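The Desk By The Fridge, And Other Small Victories

By Archie McIver
Thu 31 May

So I finally did the thing I've been threatening to do since we moved to Fimville, and I gave the little back room a proper going-over. Not a renovation! I don't have renovation money. I have wipes-and-a-free-afternoon money, and I spent every cent of it.

The plan was simple. Get everything off the white desk, clean it, and then be very, very picky about what goes back on. White furniture is a commitment, people. It looked so crisp in the Grudix catalog and I swear it attracts gray smudges out of thin air. 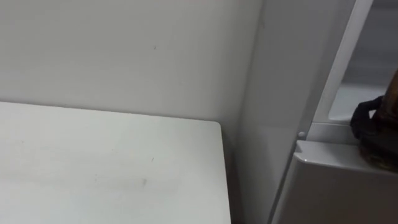
I've tried a bunch of stuff on it over the months. Dish soap is okay. The Preda spray smells amazing (like a lemon that went to college) but leaves streaks unless you go over it twice, and I am a once-over kind of guy. Baking soda paste gets the stubborn marks, just go easy or you'll dull the finish.

Then there's the layout question. My sister thinks having a desk this close to the refrigerator is nuts. I think it's the best decision I've made all year. Snacks! Cold drinks! A place to dump the groceries while I shuffle the shelves around!

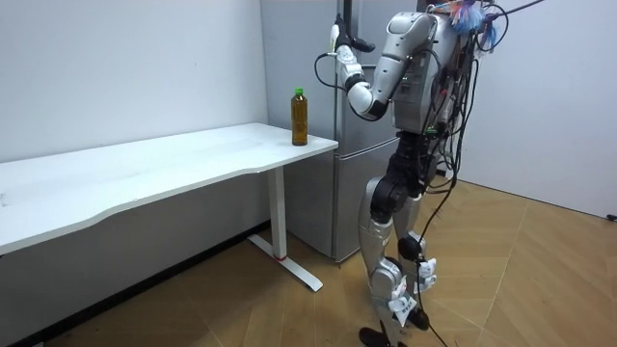

The floor is the part I'm most attached to, though. Parquet was the reason I said yes to this place, and I'd happily give up a closet before I covered it with a rug. I go over it with a dry mop, then a barely damp one, always with the grain (well, grains, it's parquet). 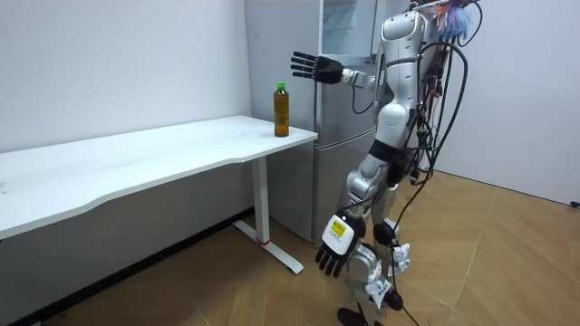 My new rule for the desk is that drinks get to stay and paperwork doesn't. Mail goes in the Dendix tray out in the hall, and I deal with it on Sundays, or I say I will. A bottle of tea near the front corner is fine by me, easy to grab and nowhere near a keyboard. 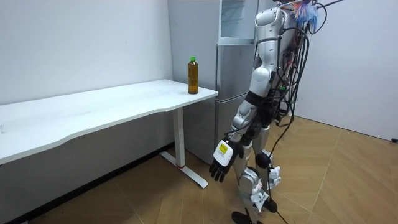 Tea on the desk, green cap on.

Next up is the closet, which I'm giving myself until September to face. If you've got a trick for scuffs on a white desktop, leave it in the comments, I'll try pretty much anything once.

535 shares | 2 comments

Recent posts
Parquet Care For Lazy People
I Reorganized The Fridge And Now I Can't Find The Mustard
What I Kept When We Moved To Fimville
Sunday Mail Pile: An Update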